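Call for Participants: Home Paper and Household Records Study

Do you have a drawer you are afraid to open? Maybe a shoebox with receipts, school letters, warranty cards and a birthday card from your auntie, all together? Then we would very much like to hear from you.

My name is Yolandi Pretorius and I am coordinating a small study at Worero about how people keep paper in their homes. I came to Australia as an adult, with one suitcase and one plastic folder, and the folder was more important than the suitcase. Since that time I am interested in what people keep, where they put it, and how they find it again when the council or the bank is asking.

We are looking for adults in Flustport and the neighbouring suburbs who will let us learn from their habits. You do not need to be organised. Please do not tidy up before you apply, and please do not buy any new folders.

What the study is about

Many services have moved to online, but the paper did not disappear from the house. Last year our colleagues in the Fuline project asked households to write down every piece of paper which came through the door during one month. In total 2,943 items were recorded. A large part was advertising, but there were also rates notices, vaccination cards, rego reminders, lease papers, appointment slips from the dentist and handwritten recipes. What that project could not tell us is what happened to these papers afterwards. Some go on the fridge. Some go in the car. Some are photographed with the phone and then kept anyway, for safety.

We want to follow the paper a bit longer. We are especially curious about the moment when a person must find something in a hurry, and about arrangements between people who share a home. In some families one person knows where everything is, and when this person is away the others are calling them from the kitchen.

Who can take part

You can apply if you are 18 or older and you have lived at your present address for at least two months. You may live alone, with family, with a partner or in a share house. Renters and owners are both welcome, also people in caravan parks and retirement villages. If you live with other adults, please ask them first, because their papers may be mixed with yours.

We would be very happy to get applications from people who keep documents in more than one language, from shift workers, and from anybody who is caring for a parent and therefore is managing two sets of papers. These groups were few in the earlier project.

You cannot take part if you work for Worero, or if you took part in Fuline.

What you will be asked to do

First there is a phone call. It is short and we only check that the study is suitable for you. After this, one of our interviewers visits you at home. The visit takes 2 hours, with a break for a cuppa in the middle if you like. The interviewer will ask you to show where you keep papers and to tell how they came to be there. You decide which drawers are opened. The interviewer does not need to read your documents, and you may cover names and amounts with your hand or with a sheet of paper, which we bring.

During the following 5 weeks you keep a small diary. Every time you put away a paper, or look for one, you write one line. Please write also when you did not find it. The diary is a printed booklet, but if you prefer you can do it by voice message. Spelling is not important. I am saying this as a person who has still to look up the word "receipt".

At the end there is a second visit, shorter than the first, where we go through the diary together. You can keep a copy of it.

What you receive

Each household that finishes the study receives $211. The amount is for the household and not for each person, so please agree between yourselves. If you stop after the first visit, we pay you a part of this, and the details are in the information letter. Parking costs for visits are our matter, not yours.

We can also offer a free evening workshop at the Gumede Community Centre, after the study is finished. There will be sandwiches. The workshop is about which records you should keep for tax and for renting, and which you can put in the shredder with a good conscience. It is not required to come.

Privacy

We take notes and, if you agree, we make a sound recording. We take photos of storage places only with your permission, and you may look at every photo before the interviewer leaves. Your name is replaced with a code on all the notes. Recordings are deleted when they have been typed out. You can leave the study at any time without giving a reason, and you may ask us to remove what you have told us, up until the results are written.

If a visit brings up something upsetting, for example papers of a person who has died, we will stop for as long as you wish. In our trial visits this happened more often than we had expected, and the interviewers are prepared for it.

Language and access

Visits can be held in English or Afrikaans. For other languages we will try to book an interpreter, so please mention it in your application. A support person or friend can sit with you. If stairs, pets, noise or the time of day are a question, tell us and we will arrange it. Visits are possible in the morning, in the afternoon, or in the evening until 8 pm.

How to apply

Please write a short message with your first name, your suburb, how many adults live in your home, and two or three sentences about one paper you had trouble finding. It can be a funny story or a serious one. You can use the form on the Worero website, or leave a note in the box at the front desk of the Gumede Community Centre. Mark it "Paper Study, attention Yolandi".

Applications close at the end of March. We will answer everyone, also those we cannot include, but please be patient with us because we are a small team and I am reading all the messages myself. 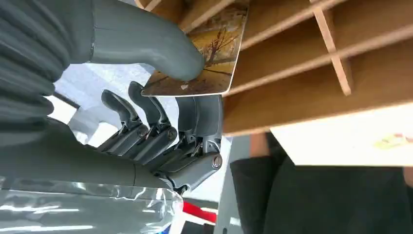

If you know a neighbour who could be interested but who is not using the internet, printed application forms are at the same front desk, and you are welcome to take one for them.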